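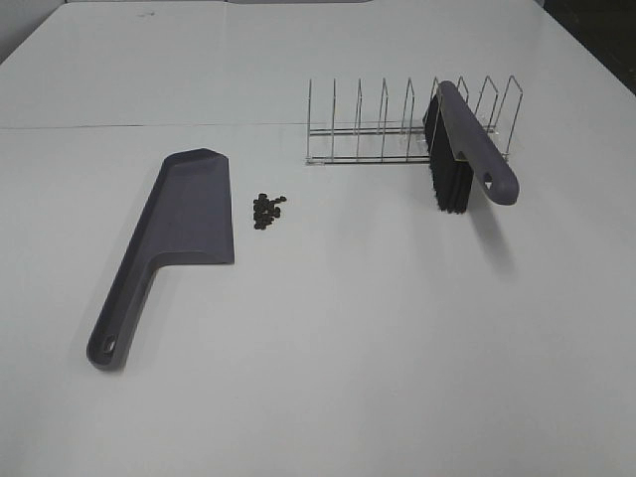 Subject: Re: [worktops] Small spills on white tables, what do you use?
Date: Thu 15 October

Dear all,

Thank you for the many answers to my first question. I quote the earlier message below, because I want to reply to it point by point and I know that some of you receive only the digest.

> We have had white tables in the Britberg workroom for 4 years. For
> dry things, such as beans, seeds or beads, we never use a cloth
> first. A cloth pushes half of it to the floor. We use an ordinary
> dustpan, and it lives on the table side and never goes near the
> floor. Ours hangs on a nail by the sink.
>
> Have you thought about the join between the tables? That is where
> all our dirt goes.
>
> Also, which brush do you have? A stiff one leaves marks on ours.

First, the dustpan. I agree completely, and we have now done the same. Ours is a dark grey plastic one with a long handle and a hole at the end for hanging. It is flat and wide, with low sides. I first thought the low sides would be a problem, but for a small heap they are good, for the pan can lie flat on the table and the pieces do not have to climb. With the old pan from the Strickland room, which had a thick rubber lip, I always had a line of crumbs left in front, and I had to turn the pan and sweep the line from the other side, and then there was a new line.

I have learned to make the heap before I bring the pan close. If the pieces are spread over the whole table, it is tempting to run after them with the pan in one hand, and then they jump. So now I bring everything together slowly with short strokes, I lay the pan beside the heap with the straight edge towards the back of the table, and only then I turn it and sweep. Small dark pieces are easy to see on white, so at least one cannot pretend to have finished.

Second, the join. You are right about this and I am a little ashamed that I did not look before. Our surface is made from panels, and there is a thin line across where two of them meet. It looks like nothing, but when I pulled a piece of folded paper along it I got out a surprising quantity of dust and one broken seed. I now do this on Fridays. I have also moved the sorting work to the near side of the line, so that we do not need to sweep over it. Has anybody filled such a join with something? The supplier, Prandum, offered me a tape, but it is shiny and our surface is matt, and I fear that the edges of the tape will collect more than the gap does.

Third, the brush. We have a soft one, bought for 7 pounds in the shop near the station. The marks on our table are older than the brush, I believe. They are faint scuffs and they do not come off with soap. I tried a white eraser of the type used in schools and it helped on one, but it made a slightly brighter place, and now I see the bright place every morning. I would not do it again without cleaning the whole panel.

One more thing about quantities, for somebody asked off the list. The bags we open for sorting are 300 grams. We tip out a small part and leave the bag closed beside the wall. Before this, one person knocked over a full bag and we found pieces under the radiator for the rest of the week. A small heap in the middle of the table is much less trouble than a big one near the edge, and if it must be swept up, it goes into the pan in one or two strokes.

What has been swept up we do not put back with the clean material, even when the table has been wiped. It goes in a jar marked "swept" and is used for practice. I know that the people at Rusus do put it back. Perhaps their tables are cleaner than ours.

I still need advice on hanging. The hole in our handle is oval and small, and the hooks we have are too thick for it. A loop of string works, but it becomes dirty, and the pan turns round and knocks on the wall each time the door closes. If you know a thin hook which holds on tiles without a drill, please write the name of it to the list. We would take a few.

With kind regards from the sorting room

_______________________________________________
worktops mailing list

This archive uses cookies to remember your reading settings. By continuing to browse you accept our use of cookies. [Accept] [Manage settings]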